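Speaker notes: "Living with a New Dog, the First Month"
Drimholm Library evening talks, Fri 20 October
Speaker: Aisling Keane

Slide 1. Welcome

Say hello, thank Clodagh Kinsella for the room and the projector. Ask for hands: who already has a dog at home, who is picking one up soon, who is still talking the family into it? (Wait for the laugh, there's always one couple pointing at each other.)

My own dog is Keogh, he's a terrier mix, and he ate the corner off my first set of notes for this talk. I love him to bits. Most of what I'm going to tell you tonight I learned by getting it wrong with him first!

Slide 2. The first night

Bed goes in your room or right outside the door. You can move it later, a little each week. Take the puppy out last thing, then again in the night, no chatting, no play, straight back to bed. Tell the story of Keogh and the slippers here if the room is warm. Skip it if we started late.

Slide 3. Toys, and why fewer is better

This is my favorite part, so watch the clock. People come home from the store with a giant bag and tip the whole lot onto the floor, and by Sunday the puppy is chewing a table leg. Put most of them away. Leave out something to chew, something to chase and something to tug, and swap them every few days. An old toy that's been in the closet for a week is a brand new toy, and the look on their faces is wonderful.

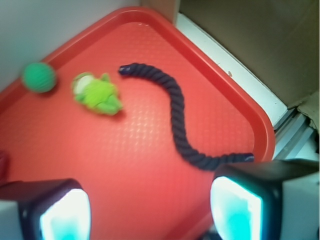

Size matters more than price. If a toy can get behind the back teeth, it's too small for that dog, even if last month it was fine. Puppies grow fast, so go through the box again in May if you're bringing one home this winter. Anything with a loose thread or a split seam goes in the trash.

Slide 4. Tug is fine!

Somebody always asks if tug makes a dog mean. I've never seen it, and I play it every day. Teach "drop it" first with a bit of chicken. Keep the toy low, side to side, never yanking upward on a young neck. Stop while the dog still wants more. If teeth touch skin, the game is over for a minute, no shouting.
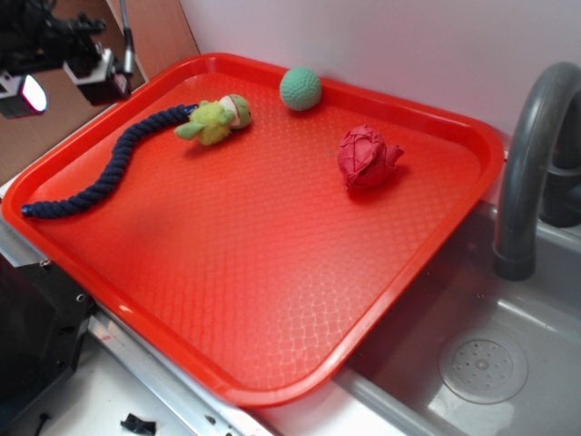 Slide 5. Being left alone

Start the very first day. Step out to get the mail, come back, make no fuss. Then a shower. Then a walk around the block. Aidan Kinsella filmed his spaniel while he was out and she slept the entire time he was worrying about her. (Play the clip if the sound works, it's 42 seconds.)

Slide 6. Meeting people

Let the dog go to the person. Ask visitors to sit down and look somewhere else. Kids can toss a treat on the floor instead of reaching over the head. Sibusiso Potgieter is running a free puppy hour in the small hall, sign-up sheet is by the door, please go, he's so good with the shy ones.

Questions. Repeat each one for the people in back. Leave the vet's number up on the screen.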